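Levside Community Shop: progress report to the Gudmont Fund
23 Sep 2026

Packing and collection

The grant of £3,000 has been applied to the packing area, as agreed. During the period 126 orders were packed for collection. Goods are brought to the large table in grey perforated baskets and transferred to white plastic bags with dark blue handles. 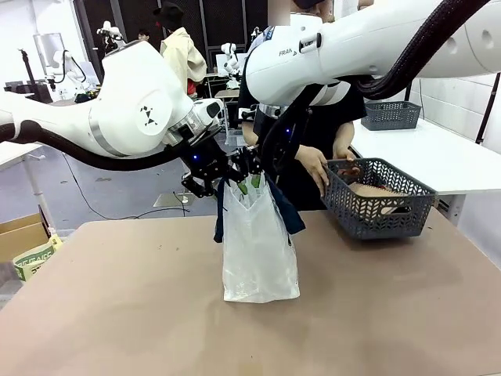 Expenditure

Spending to date stands at £3,099. The excess was met from shop income and no further claim is made. A second order of 25 baskets has been placed with Drovov, for delivery in November.

Next period

Evening collection will be introduced at the Polishchuk Road entrance.

Uriel Arancibia
Shop Manager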